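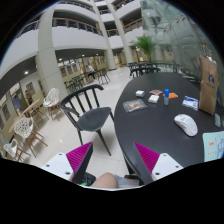 Mistport Atrium, Level 1: Shared Tables
Gallery by Kenta Nomura, 19/07/2025

The seating survey for the Mistport building covers furniture finish, table use and what people keep within reach. Table 178 is a large dark top with a rounded edge, logged under small desk items.
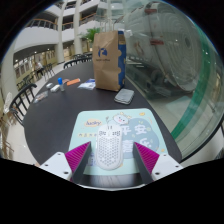
Desk surface, near half. Optical mice can track poorly on very dark finishes, and users of these tables tend to bring their own pad. Thin cloth-top pads stay flat on a curved-edge table if kept clear of the rim. The pale printed one with the yellow "lucky" label is easy to find again against the dark top - a plain black pad would be less so.

Desk surface, far half. Small packets and a blue-capped bottle are spread loosely, with the tall paper bag standing to the right. Entry 727 in the survey log. 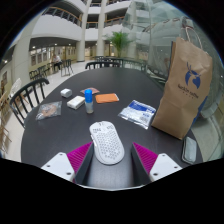

Azadeh Pakzad wrote in to ask whether the Nallside tables have the same finish, as her mouse skips there without a pad. They do - same supplier, Hallberg, same batch.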